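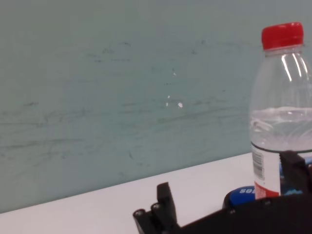 If your gripper keeps squashing things it's supposed to be holding gently, there's a decent chance your force limit isn't being applied at all. I lost most of a weekend to this on my Weidemann two-finger gripper, and the fix took five minutes once I knew where to look. My test object was a plain water bottle with a red cap and about half its water left, and I can recommend something like it. Thin ribbed plastic shows you a bad grip right away, where a wooden block will happily hide the problem for months!

So, the symptoms. I had the closing force set low in Follo (that's the control software I use) and the first few grasps after power-up were lovely. Then at some random point the fingers would close way too hard, the plastic would crackle and cave in, and I'd be mopping. No error on the screen, no warning light. The settings page still showed my nice low number the whole time, and that's what sent me off in the wrong direction. I swapped the cable, I re-taped the finger pads, I even blamed the bottle.

Before you poke at anything, please do the safety part. A gripper that ignores its force limit can hurt you.

Step 1. Hit the emergency stop, then cut power to the gripper at the supply. Wait for the fingers to go slack before you put your hand anywhere near them. I got a fat purple thumbnail in August from skipping this, and it took forever to grow out.

Step 2. Check for anything mechanical. Move the fingers by hand through their full travel. They should slide the same way all along. If they stick, look at the screws at the base of each finger, snug up any loose ones and try again. Mine were fine.

Step 3. Power up with nothing between the fingers and stand back. Open the log window in Follo and turn on the detailed messages (Settings, then Logging, then the bottom checkbox). Run an open and close cycle a bunch of times. I'd go for at least 17, because mine often behaved for the first dozen.

Step 4. Search the log for code 803. On my unit that means the gripper restarted itself. It's filed under information, so it never pops up on the main screen. Mine was restarting after a short dip in voltage and coming back with its factory force value, which is the maximum. Follo had no clue and went right on showing the number I'd typed in.

If you don't find 803 anywhere, your problem is a different one and the rest of this page probably won't help you much. Go look at your finger calibration instead.

Step 5. Fix the power. I had the gripper sharing a supply with the arm's cooling fan and a light strip – bad idea. Give it a supply of its own. I used a small Groltov unit I had in a drawer, but anything that meets the current rating in your gripper's manual will do. Power everything off before you rewire, and double check the polarity.

Step 6. Make the force limit stick. In your startup script, send the force value, read it back from the gripper, and refuse to move if the two don't match. Then do the same read-back before every single grasp. I put in a wait of 1000 milliseconds after startup too, since my gripper ignores commands while it's still waking up. If the read-back fails, stop the arm and leave it stopped. Don't let the script retry by itself (ask me how I know).

Step 7. Test again with a bottle. Screw the cap down tight, put a towel under everything, and move the laptop off the table. Start at a slow closing speed. You want the plastic to give a tiny bit and then hold, with no crackling. Keep your hand on the stop button for the whole run.

One more thing if you're using a Hundia adapter between the arm and the gripper. Some setups run the power through the adapter, so your new supply won't do a thing until you move the power leads over to the gripper side. I missed that on my first try and sat there watching 803 scroll by all over again.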